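Workshop Notes, Sheet 67: Drive Cages and Cable Order in a Used Desktop Tower

These notes cover the opening, cleaning and drive work on an older Dell tower of the kind that turns up in school clear-outs and back rooms. They assume a Phillips screwdriver, a soft brush, a can of compressed air and a flat, well-lit bench. Work time is under an hour if nothing is seized.

Shut the machine down, pull the power cord, and hold the power button in for a few seconds before the side comes off. Lay the tower down with the open side up.

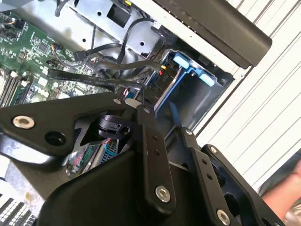
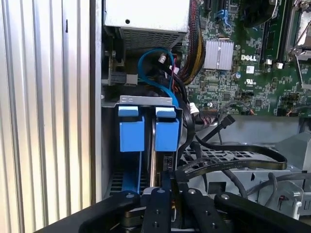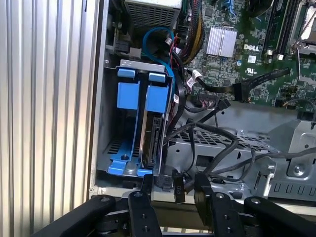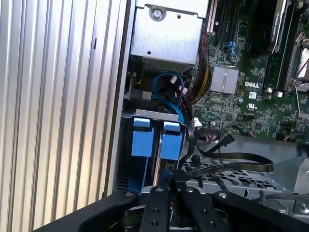 Interior of the Dell tower with the case open, cables in place.

1. Record the cable routing first

Photograph the interior from at least two angles before touching a connector. Data cables are easy to trace when they are a bright color; black power leads that cross over one another are the ones that go back wrong. A strip of masking tape on each lead, numbered to match the port, takes a couple of minutes. Aatos Pelkonen writes the number on both faces of the tape so it can be read whichever way the lead twists.

Thin two- and three-wire leads to small board headers deserve their own labels. They carry fans, lights and switches, and several will physically fit the wrong header.

2. Ground yourself

Use a wrist strap clipped to bare chassis metal. Without a strap, touch the unpainted frame before each reach into the case, and again after walking away and coming back. Carpet and wool sleeves are the usual source of trouble in February, when indoor air is dry.

3. Remove dust in the right order

Start at the power supply grille and work downward. Brush loose material out of the perforations, then use short bursts of air at a shallow angle. Do not open the power supply housing. Hold fan blades still with a finger or a wooden stick; a fan spun up by compressed air can damage its bearing.

Heatsink fins follow. Blow along the fins, not across them. If dust has matted between them, lift it with a dry brush. Ribbon cables should be brushed flat along their length and never lifted by the edge.

4. Release the drives

Blue plastic parts on a drive cage like this one are the handles to look for. The general procedure:

Unplug the data cable at the drive end. Press the clip, if there is one, and pull on the connector body.

Unplug the power connector. Rock it gently end to end; side-to-side movement can crack the plastic tongue on the drive.

Squeeze or press the handle and draw the drive out in a straight line. If it binds, push it back in and try again — forcing it tends to bend the rail.

Set the drive label side up on an antistatic bag or a sheet of plain cardboard. Keep it away from magnetic parts trays.

5. Label and log what comes out

Write the capacity, the slot and the month of removal on painter's tape and fix it to the drive's top cover, clear of any breather hole. In the Praddale workshop a 500 GB drive is the usual find in a machine of this age. Ours are entered in the parts book by tag number (the last one was 2519) so that a drive can be matched to its tower later. Lucimara Holanda keeps the book and prefers pencil.

6. Refit

Slide the drive in until the handle seats. Reconnect power, then data. Leave a loose curve in the data cable; a sharp fold at the connector is a common cause of read errors. Keep all slack clear of the fan and heatsink. A reusable hook-and-loop strap is better than a nylon tie in any case that will be opened again.

Check that the memory latches are closed and that nothing is resting on the board. Count the screws in the tray before closing; a missing one is usually under the cage or caught against the floor vents.

Refit the side panel, stand the tower upright and start it once with only the monitor and keyboard attached. If a drive is missing at startup, reseat its data cable at both ends before suspecting the drive.

Related sheets

Sorting and storing short screws
Cleaning a keyboard without removing the keys
Hook-and-loop straps: cutting to length
Bench lighting for close work
Battery replacement on older boards

Praddale Workshop Notes — compiled by Teodoro Magaña — Contact — Back to top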